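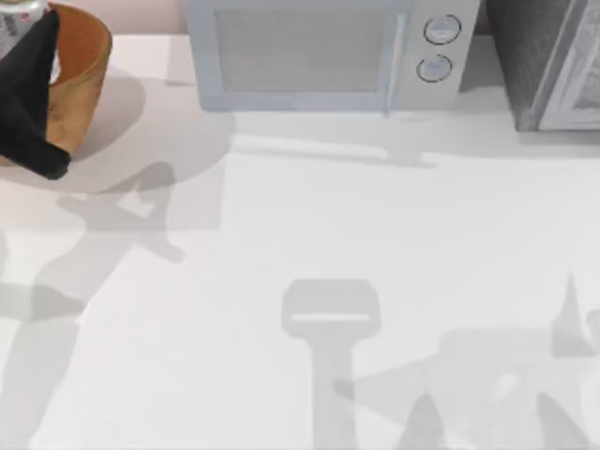

Wooden bowl and black cloth on the white countertop.

March, 6:40 a.m.

The office of resident archivist at Trerkard requires that a diary be kept for the duration of the appointment, and this entry is made in accordance with that requirement. It concerns the parish flood records, which have now been transferred from the lower store to the reading room on the first floor.

The transfer was completed yesterday before the building closed. The register lists 234 items, the majority of them loose sheets kept by successive lock keepers on the Tuvent. Condition is mixed. The sheets from the upper lock are sound, although the ink has browned. Those from the mill end were folded in four for many years and have begun to separate along the creases. I have placed these in flat folders and have asked that they not be issued to readers until they have been repaired.

The earliest reading in the series gives the river at 3 feet above the sill. The keeper wrote the figure twice, once in the margin and once in the body of the entry, and the two agree. Later keepers were less careful. There is a run of several winters in which the level is given simply as "high" or "very high," and a researcher hoping to plot these years will find little to work with. I have noted this in the introduction to the finding aid.

I slept poorly and rose early to finish the introduction. It stands at 1210 words and must be shortened before it goes to the printer. The section on the Belhaj survey is the obvious place to begin – it repeats a good deal that is already stated in the catalog. I am reluctant to lose the paragraph on how the survey marks were cut into the bridge piers, as two of the marks are no longer legible and the account was taken down from the mason's own notebook.
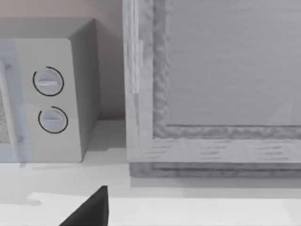
Microwave controls, kitchen.

11:15 a.m.

A letter has been received from the historical society at Skesis. The society proposes to borrow the large map of the water meadows for its summer display and offers to meet the cost of carriage. I have replied that the request will be considered, that the map may not be shown in direct daylight, and that the loan period may not exceed 100 days. The frame is unsuitable and will have to be replaced in any case.

Rain through the morning. The gauge on the terrace was read at nine and entered in the usual book.

4:30 p.m.

The introduction has been reduced by a third. The paragraph on the piers remains. I have removed the discussion of the dredging dispute, which belongs more properly with the correspondence files and will be taken up when those are listed in July.

One error was found in the register: item 88 and item 89 had been entered in reverse order. This has been corrected in pencil and initialed. The remaining folders for the mill end sheets are to be ordered tomorrow.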